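**Otach opens play kitchen lending library, asks borrowers to put the banana back**

September - Otach, the toy lending library run by Melisetti, will begin loaning out full-size play kitchens this Monday. The collection holds 100 kitchens, each sent out with a box of utensils and a sink's worth of pretend groceries. Households may keep a kitchen for up to four weeks, or until an adult has been served more imaginary soup than one person can reasonably finish.

The kitchens are the largest items Otach has ever lent. Until now its catalog of 561 toys ran mostly to puzzles, train track and one very popular cash register. Last year members made 700 requests for a kitchen, many of them from parents who had measured their living rooms with more hope than accuracy. 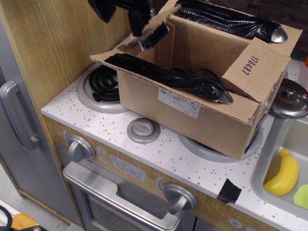
*Photo: Ultan Ó Flaithearta / Otach. Free for editorial use with credit.*

The featured model has a speckled white countertop, a coiled burner, a gray sink and a silver oven with a long handle. The clock on its front panel is printed at 12:30, so lunch is permanently due. Otach has no plans to fix this.

"A play kitchen is easy to lend and hard to get back," said Ultan Ó Flaithearta, who manages the collection. "The big piece always comes home. It's the pot lids that decide to start a new life under somebody's couch."

To improve the odds, Otach is asking families to pack loose pieces in a cardboard box and rest it on the stovetop for pickup. Long utensils should go in wrapped. Food may travel in the sink. Real food may not, a rule added after the spring trial and one that Otach would prefer not to discuss further.

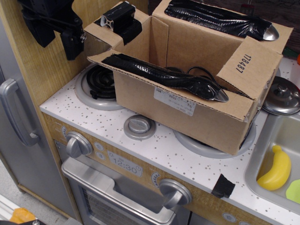 Boxes with an inner divider work best, and old shipping boxes are welcome. Labels from earlier deliveries can stay on, as the drivers go by the tag on the kitchen itself. Anyone without a box can pick one up at the front desk, where there is no shortage and, on some mornings, not much of a path to the door either.

Delivery inside the city is handled by Ameck, whose two-person crews will carry a kitchen up as many as three flights of stairs. They will not stay for dinner, though they report being asked at nearly every stop.

Loans are free to Otach members. Nonmembers may borrow with a refundable deposit. Missing food is forgiven once - after that, borrowers are asked to replace it with something of similar nutritional value.

**About Otach**

Otach lends toys to 1000 member households from its storefront in the old Rind building. It is open every day except Sunday and accepts returns until 6 p.m., or slightly later if you can be seen running.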